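Hand-held gripper demos of garment folding: policy hesitates at first grasp

Asked by Nii Bonsu
Tags: imitation-learning, demonstrations, deformable-objects
Edited June 19, 2026

I'm training a folding policy from hand-held gripper demonstrations, two grippers, one per hand, fisheye camera on each. The task is: take one garment from a mixed pile on a bed, flatten it on the free part of the surface, fold, put to one side. I have 400 episodes, recorded by two people in four bedrooms. Training loss looks normal. On the arms (a Tulura pair) the policy reaches the pile, then hovers and drifts between garments before closing on air or on two items at once. Once it has hold of a single garment the rest is acceptable.

Would more episodes fix this, or is something wrong with the way we demonstrate?

3 answers

Answer by Merle Rewi (accepted)

More of the same probably won't help. Hovering over a pile is the usual sign of demonstrations that disagree at the point of choice. One operator takes the top item, the other takes the nearest, and the policy ends up between them. I'd check these in order.

1. Selection rule. Write one down and have both people follow it. Ours is "topmost item, nearest free edge". Re-label or drop episodes that break it.

2. Pauses. If the operator stops to think before the grasp, the policy learns to stop there too. Trim idle stretches before training, or decide on the garment before pressing record.

3. Finger opening. Check that the logged width matches the real one at both ends of travel. We had one gripper out by 4 mm, enough to miss thin cotton while looking fine in replay.

4. View of the pile at the start. Both cameras should have a fair part of the pile and the free surface in view before the first approach. If one hand starts too low or turned away, it has nothing to go on. A left-hand view with the clothes on one side, the mat clear enough to fold on and the other gripper still visible at the right is a decent start pose:
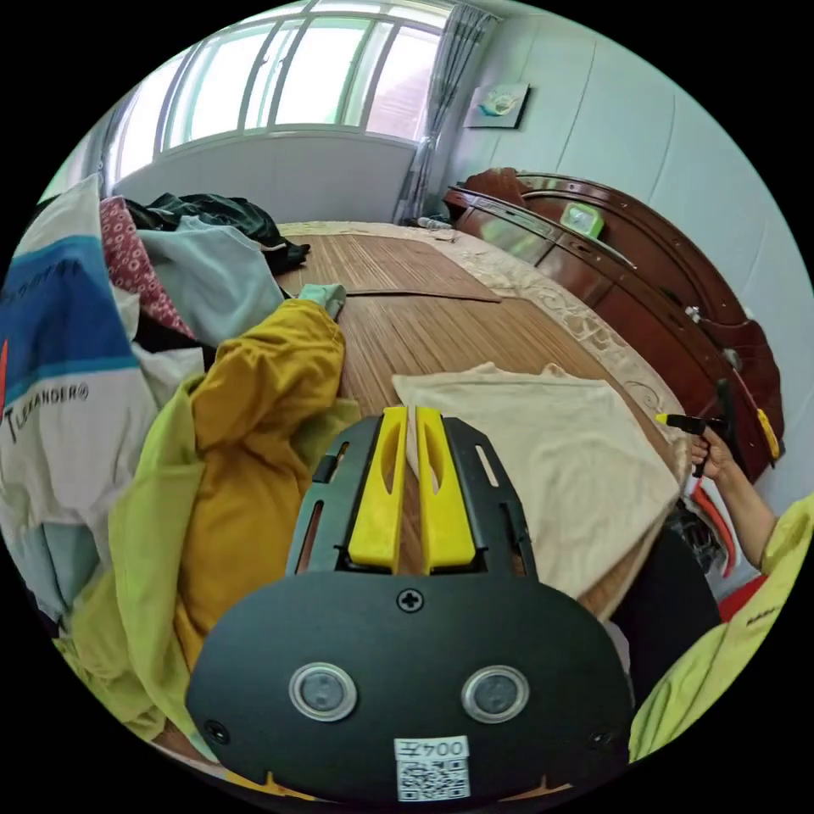

5. Retrain on a subset. Take one operator and one room first. If the hovering goes, the fault is in the mix of demonstrations and you can add the rest back in batches.

Answer by Anahera Tautahi

Agree with 1 and 2. I'd also look at latency. If the camera frames and the gripper width are stamped by different clocks, the close command lands late and you get exactly the closing-on-air part. Wave a gripper in front of a marker while opening and shutting it, then compare the two traces.

Teleoperating the arms directly avoids the clock problem but it is slow going with cloth. I wouldn't switch for this.

Answer by witold_c

had same thing, gave up on piles and fed garments one at a time. works

Comment by Nii Bonsu: It was mostly the selection rule - the two of us were doing opposite things. Width was fine on both grippers. Haven't tested the clocks yet.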